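Curtains and worktops, Nernville
Gallery: Gundulex fit-out, Merrick block

This page covers the soft furnishings and work surfaces in the Merrick block. The curtains are a plain pleated type, specified at 90 per cent extra fullness and finished with a single hem. Tables stand against the curtain line in 4 of the rooms. Hems were set with the tables in position. Hooks can be moved one place either way to correct the drop, and should be checked again after 21 days.

Room 5. Pale grey curtain behind a speckled grey tabletop; the hem hangs slightly lower on the right.
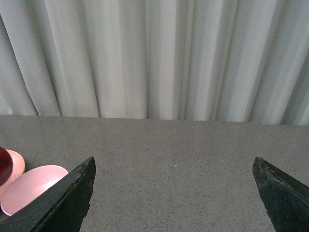
Brotmont replied that the hooks should be left alone until after the first wash, as the cloth may shorten.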